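Amik gripper and wrist camera kit: review of the product on offer
Speaker notes, Trildale equipment briefing
Version of 2021-08-13

Opening

Good morning, and thank you for attending. The purpose of this talk is to report on our review of the Amik kit, which is offered by Rovgate to workshops and teaching departments that already own a small robot arm. The talk is in six parts and questions will be taken at the end. Please keep the printed price sheet to hand, as it will not be shown on the screen.

(Pause for latecomers. Check that the microphone at the back is on.)

What is on offer

The kit consists of a two-finger gripper, a small camera that fits at the wrist, a mounting plate, the cables and a licence for the control software. The arm itself is not supplied. Buyers who do not own an arm should speak to Rovgate about the Han bundle, which falls outside this review.

Two levels of service are available. The basic level covers replacement of faulty parts and access to written guidance. The higher level adds a visit to set up the kit and one further visit during the first year. We reviewed the basic level only -- this should be said clearly, as the question was raised at the last briefing.

How the review was carried out

The kit was fitted at Trildale and used for 11 working days. Staff followed the printed guide without help from the supplier. Over that period the gripper was asked to complete 300 picks, using boxes, folded cloth and light plastic containers. A written record was kept of each pick, and any pick that needed a second attempt was marked as such.

Of the full number, 77 needed a second attempt. Most of these involved folded cloth. The boxes gave very little trouble. I would ask members not to quote the figure on its own, as the mix of items was chosen to be difficult.

(If asked: the full record is held at Trildale and may be read on request.)

Fitting and first use

Fitting the mounting plate took one member of staff a single morning. The guide is clear on the order of work, but it uses two different names for the same cable, and this caused a delay. Rovgate has been told and intends to correct the guide in October.

The software opened without difficulty on the office computer. The first screen asks the user to confirm the finger travel before anything else can be done. Our staff found this slow at first and later came to think it sensible.

The wrist camera

This part of the kit drew the most comment. The camera looks out along the fingers, so the operator can judge the gap between the two pads before closing them. One of our concerns was uneven light. A bright surface behind the fingers makes the darker pad harder to read, and shadows falling on that surface can be mistaken for objects.

(Show the slide. Allow time for members to look at it.)

The slide gives the operator's view with the gripper open. The light grey pad on the left stands out well against the dark blue fabric. The pad on the right is dark, and against the yellow-green backdrop it is seen mainly as an outline. Please draw attention to the soft shadow on the backdrop between the pads, which is the kind of shape the operator must learn to disregard. The clear bottle at the far right is a useful reminder that items beside the fingers also come into view.

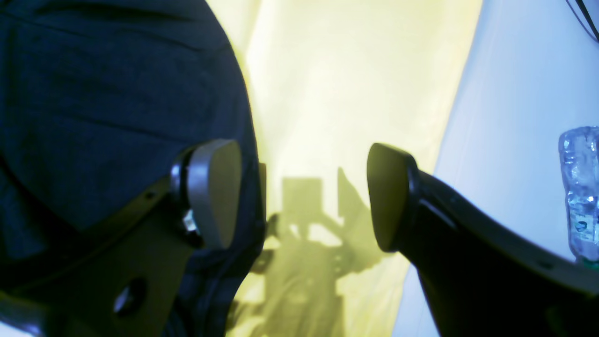
Cost and service

Prices are on the printed sheet and are valid for orders placed through Trildale. Delivery takes around 6 weeks. The licence is renewed each year, and members should budget for it from the start. Replacement pads are sold in pairs only.

The basic service was used once, to report a loose connector. A reply came the next working day and the new part followed by post. We have no complaint to record.

Recommendation

The review supports purchase of the kit by departments that handle boxes and firm containers under steady lighting. Departments that work mainly with cloth are advised to ask for a trial first. Where a workspace has strong light from one side -- a window, for instance -- a plain screen should be set up before the camera is adjusted.

Questions

Requests for a loan of the review kit should be sent to the Trildale equipment desk in writing, stating the make of arm and the dates wanted. The kit is lent with its case, and the case must be returned with it.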